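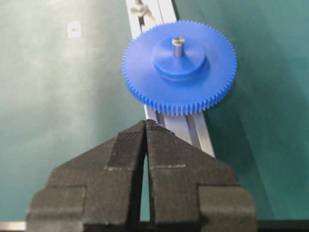

Flurkeler Allotments & Growers Club, Tuesday Evening Group

OK so I said I'd write up my first full season of garlic growing and people kept asking, so here goes, a long one, get a coffee. I'm on the middle row, second plot from the water tank, for anyone from the club who wants to come and argue with me in person.

Background: I had never grown garlic before last fall. I bought a bunch of heads from the swap table, broke them up on my kitchen counter, and stuck them in the ground with no plan whatsoever. Some pointing up, some pointing sideways. I think at least one went in upside down and it still came up, looking very annoyed.

Two kinds. One is a hardneck called Innes that Archie Ogilvie has been keeping going for years and hands out to anybody who stands still long enough. The other is a softneck, Fliven, which came from Marcela Danko's mother's garden. I can't find either one in a catalog so please don't ask me for links!

I planted in beds 12 inches apart between the rows. Archie says that's too much room. Marcela says it's not enough. I had a hoe that fit 12 inches so 12 inches it was.

Mulch: straw, a lot of it, way more than felt reasonable. I kept going out in the winter and lifting a corner to see if anything was happening (nothing was happening). Then one wet morning there were little green points all the way down the row and I took about forty pictures of them and sent them to my sister, who replied with a thumbs up. Just the one thumb.

Weeds were the real job. Garlic doesn't shade anything out, it just stands there like a bunch of straws, and the chickweed loves it. I did one pass a week by hand in spring and skipped two weeks when work got crazy, and I was paying for those two weeks until June.

Feeding. I gave them pelleted chicken manure in early spring and again a month later, and then quit. Tzu-hsuan Shih, who has the plot behind mine, fed hers right up to the end, and she got huge leaves and medium heads. I got medium leaves and medium heads. So make of that what you will.

Scapes!! If you grow hardneck you get these curly flower stalks and you're supposed to snap them off. I got one big bag. Chopped them into eggs, put them in pesto, tried pickling them. The pesto was amazing. The pickles tasted like a swimming pool and I'm blaming the vinegar.

The thing I messed up was when to dig. Everyone says wait till the bottom few leaves are brown. I waited till the bottom few leaves were brown, then it rained for days, then I waited some more because the ground was a swamp, and by the time I got the fork in, a bunch of the Innes had started to split open. They taste fine but they won't keep. We ate those first. We ate SO much garlic in July.

The Fliven was much more forgiving. I pulled the last of it a good while after the rest and the wrappers were still tight.

Curing: I hung them in bundles in the shed with the door propped open. Sem Coppens told me to leave the roots on and the dirt on and not fuss with them, and that was the best advice I got all year. I have a friend in another club who washed hers and she lost a whole crate to mold.

I tried braiding the softneck. I watched a video, I got my string, I sat on an upturned bucket for a whole evening. The first braid looks like something a cat threw up. The second one is hanging in my kitchen and I'm weirdly proud of it, even though it leans to the left.

Final haul was 30 good heads of Innes and a whole lot more Fliven, which I stopped keeping track of. I set aside the 15 biggest Innes for replanting. It hurts to put your best ones back in the ground! But Archie gave me that look, so I did it.

Cost, for those who asked: the heads were free, the straw I split with Euan Baird, and the manure pellets were left over from the tomatoes. The only thing I bought new was a fork, and that's because I bent the old one on a rock the size of a loaf of bread.

What I'm doing differently this time around. Raised row on the wet side of the plot so I'm not digging in soup. Digging the hardneck a week earlier even if the leaves still look too green to me. Less Innes, more Fliven. And labels! Real labels, in pencil, since the marker I used was gone by Christmas and I spent the whole spring guessing which row was which.

I'm also trying a few cloves in a deep pot by my back step, mostly so I can have the green tops for soup. Will report back if they do anything.

Somebody asked if you can plant garlic from the grocery store. I mean, you can. Mine came up fine in a pot one year and then sulked. The swap table is free and it's right there, so go get some that already likes our dirt.

Next swap evening is Friday, October 8, 2021, bring whatever you've got. I'll have a paper bag of Fliven on the end of the table, first come first served, and if Marcela brings her garlic bread I'm not sharing my slice with any of you.

Oh, and whoever borrowed my good trowel in September, the one with the red tape on the handle, it lives on the hook inside my shed door. Thanks!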